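**Wrist cable on the dropper bottle cell – how much slack?**

**pukville_cell**
We run a two-arm cell that handles small dropper bottles. I'm redoing the cable routing. At the moment the wrist cable has a wide loop and I want it shorter before the next check at 1000 hours. How do you lot dress yours? Gripper and tray end included, as I'm setting the fingers again while I'm in there.

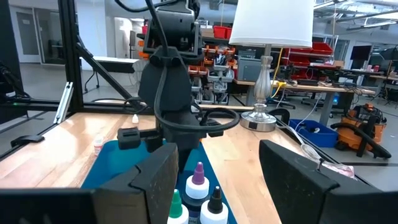
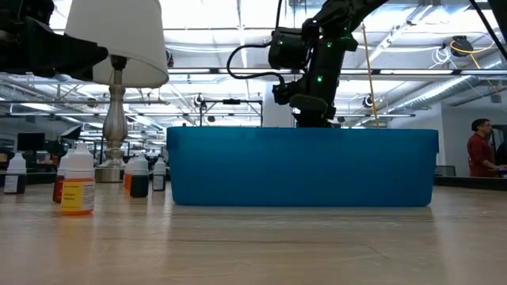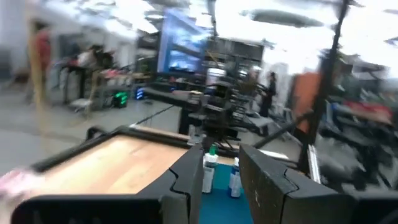
### Replies

**kikus_fitter**
Leave the loop. I shortened mine to tidy it up and had a broken core by 1251 hours. Clip it higher up the arm if it worries you.

**Lemlem Ejigu**
Disagree. A big loop catches on things when an arm goes down into a bin. Take a little out, then turn the wrist slowly to both ends of travel and watch the cable, not the arm.

**kikus_fitter**
Fine if people do that slow turn. Most don't.

**workneh3000**
Mark the finger position before you undo anything. I lost half a shift to that at Biltetti.

**pukville_cell**
Will do the marks. I'll take roughly 6 cm out and do the slow turn – if it pulls anywhere I'll put it back.

**Lemlem Ejigu**
Check the connector at the camera as well.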